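Start | News | Branche | Interviews | Podcast | Kontakt

Juli, von Lefteris Tzanetos

»Griechisch passt nie in den Knopf«

Paraskevi Vasilakis übersetzt Computerspiele, und sie trinkt ihren Kaffee wie jemand, der auf Antworten von Entwicklern wartet. Zuletzt hat sie für das kleine Studio Korkis das Aufbauspiel »Dilano« ins Deutsche und Griechische gebracht. 3000 Textzeilen, geliefert als Tabelle, ohne Kontext. »In einer Zelle stand nur ›Light‹. Lampe, leicht, hell, anzünden? Ich habe gefragt. Die Antwort war: ja.«

Für Rückfragen gab es ein Formular. Sie hat es 82-mal ausgefüllt, vier Antworten kamen vor der Abgabe. Den Rest hat sie geraten, »mit Würde«, wie sie sagt.
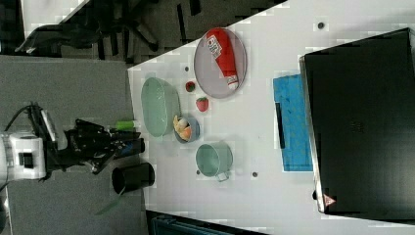

Am meisten ärgern sie Gegenstandsnamen. Der Publisher Condard wollte höchstens zwölf Zeichen pro Eintrag, auch auf Deutsch, einer Sprache, die dafür erkennbar nicht gebaut wurde. »Nehmen Sie die blassgrüne ovale Wanne da am Tischrand. Auf Englisch ›Basin‹, fertig. Bei mir kommt zurück: Wanne, Becken oder Schüssel? Und ist sie leer, muss das auch noch in den Knopf.« Im Griechischen wurde es so eng, dass fast 300 Einträge abgekürzt werden mussten. Ein Tester fragte, ob das Zaubersprüche seien.

Beim nächsten Auftrag, einem Krimi von Chatzigeorgiou, bekam sie vorab eine spielbare Version. »Ich habe zweimal nachgesehen, ob die Mail echt ist«, sagt Vasilakis. Einen Knopf mit »Light« gibt es darin übrigens auch. Es ist die Taschenlampe.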